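# Aufräumtest am Spülbecken: Was ein Greifarm im Haushalt schon kann

Wer wissen will, ob eine Maschine beim Aufräumen in der Küche hilft, kommt mit Werbevideos nicht weit. Besser ist ein kleiner Test, der sich an einem Nachmittag aufbauen lässt und immer gleich abläuft. Die Anleitung stammt aus unserer Werkstatt in Heltetville. Panya Luangrath hat die erste Fassung geschrieben, Mayuree Yensuk hat sie im Oktober gekürzt. Vorausgesetzt wird ein Arm, der bereits kalibriert ist und eine einfache Greifbewegung beherrscht.

## 1. Arbeitsfläche einrichten

Nehmen Sie ein Tablett mit hochgezogenem Rand und stellen Sie es neben das Becken. Der Rand ist wichtig: Er hält Teile auf, die beim Greifen wegrutschen, und er ist zugleich das erste Hindernis für den Greifer. Ein strukturierter Boden ist günstiger als ein glatter.

Das Tablett darf schräg stehen. In einer echten Küche steht auch nichts parallel zur Wand, und ein Programm, das nur mit rechten Winkeln zurechtkommt, fällt so gleich am Anfang auf. Markieren Sie die Ecken mit Klebeband auf der Unterlage, damit jeder Durchgang an derselben Stelle beginnt.

## 2. Gegenstände auswählen

Wir mischen weiche, harte und flache Dinge:

- Plüschtiere
- ein Schlüsselbund
- ein Küchenschwamm
- ein kleiner schwarzer Würfel
- ein unregelmäßiges Stück Holz

Legen Sie mindestens zwei Dinge so hin, dass sie sich berühren oder überdecken. Einzeln liegende Teile sind zu leicht. Das Holzstück kann beim ersten Durchgang fehlen.

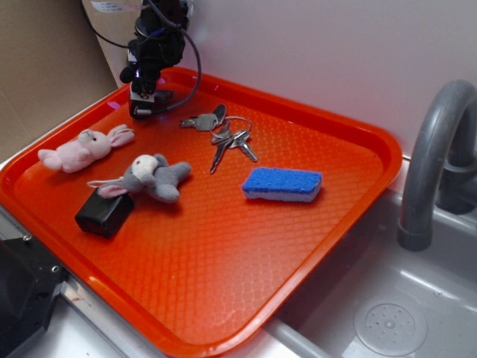
*Der Greifer dicht über dem Tablett, rechts davon Schlüssel und Schwamm.*

## 3. Greifen und halten

Beginnen Sie mit dem Schwamm. Er gibt nach, und ein paar Millimeter Abweichung stören nicht. Danach kommen die Plüschtiere, dann der Würfel und ganz zum Schluss die Schlüssel.

Stellen Sie die Greifkraft zunächst niedrig ein und erhöhen Sie sie in kleinen Schritten. Nach dem Schließen der Finger bleibt der Arm 4 Sekunden stehen, erst dann wird angehoben. Wer die Pause weglässt, kann später nicht sagen, ob der Griff schlecht war oder die Bewegung zu schnell.

Bei unregelmäßigen Teilen entscheidet die Stelle, an der zugegriffen wird. Ein Holzstück fasst man am besten am schmaleren Ende, sofern die Finger dort flach anliegen.
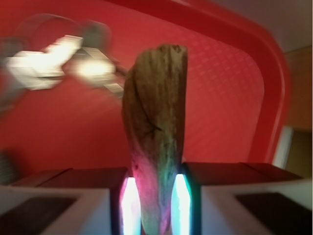

Drehen Sie das Handgelenk erst, wenn das Teil frei über dem Rand ist. Napaporn Phuthong empfiehlt außerdem, die Beleuchtung am Greifer während der ganzen Reihe unverändert zu lassen. Farbiges Licht verändert die Farben im Kamerabild, und dann vergleicht man am Ende Lampen statt Griffe.

## 4. Durchgänge protokollieren

Ein Durchgang ist beendet, wenn ein Teil abgelegt wurde oder herunterfällt. Notieren Sie:

1. Gegenstand
2. Griffstelle
3. gehalten, verrutscht oder gefallen
4. Eingriff von Hand: ja oder nein

Unsere Reihe umfasst 494 Durchgänge. In 460 davon kam der Arm ohne Eingriff aus. Das klingt nach viel, verteilt sich aber schlecht: Die meisten der übrigen Fälle betrafen die Schlüssel und die Stelle, an der ein Plüschohr auf dem Würfel lag. Der Arm griff dort nach dem Würfel und nahm das Ohr mit.

Schreiben Sie auch die Zeit auf. Ein Mensch räumt so ein Tablett nebenbei ab, während das Wasser einläuft. Unser Arm braucht dafür deutlich länger, und jemand muss in der Nähe bleiben.

## 5. Ausgangslage wiederherstellen

Legen Sie nach jeder Reihe alles an den alten Platz zurück und vergleichen Sie mit einem Foto von oben oder von der Seite. Kleine Verschiebungen sind in Ordnung — vertauschte Plätze nicht.
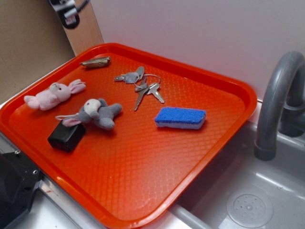
*Ausgangslage neben dem Becken. Das Elefantenohr liegt über dem schwarzen Würfel.*

## Lohnt sich das schon?

Für den Haushalt noch nicht. Weiche Teile von A nach B zu legen klappt zuverlässig genug, um dabei Kaffee zu trinken. Schlüssel, überlappende Dinge und alles Nasse bleiben Handarbeit. In der Werkstatt sieht es etwas besser aus, weil dort dieselben Teile immer wieder an derselben Stelle liegen. Aminu Nwankwo sortiert damit inzwischen Holzreste vor und greift nur noch bei den dünnen Stücken ein.

Wer den Test mit einem anderen Arm wiederholt, sollte die Reihenfolge der Gegenstände beibehalten, sonst lassen sich die Protokolle nicht nebeneinanderlegen. Die leere Protokollvorlage liegt im Werkstattordner unter der Nummer 3020.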